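Storing wool caps without wrecking the brim?

redine54
Every October I get my caps out again, and every October at least one brim has gone wavy. I have a pair of gray ones with that soft brushed finish, the kind that picks up every bit of lint in the house, and I'd love to keep them nice for once. I've always nested them one inside the other in a drawer, because that's how my mother did it.

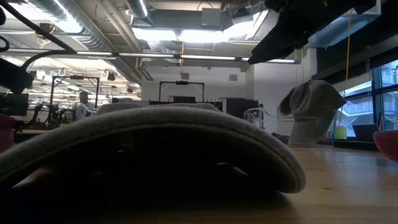

Anyway, I like a good curve in the brim, and I'd hate to lose it over another summer. Do you all nest yours, or lay them out singly?

Ivone Furtado
Singly, always! I set mine on a shelf, crown up, with a little tissue inside - 20 minutes of fuss once a year and they come out looking lovely. Nesting stretches the one on the bottom.

lins_luana
I have to disagree with Ivone, sorry! I've nested mine for 6 years and they're fine. It's cramming them in a drawer that does it, if you ask me. Mine go in a hatbox with the lid off.

Ivone Furtado
Well, you must have gentler hands than me, Luana. My husband's went out of shape in one winter.

Dariusz B.
Whatever you do, brush them first, following the nap. Dust works its way into that fuzzy stuff and it's a misery to get out later.

redine54
Thank you, everybody. I'll clear a shelf on Sunday and try it Ivone's way with one and Luana's with the other.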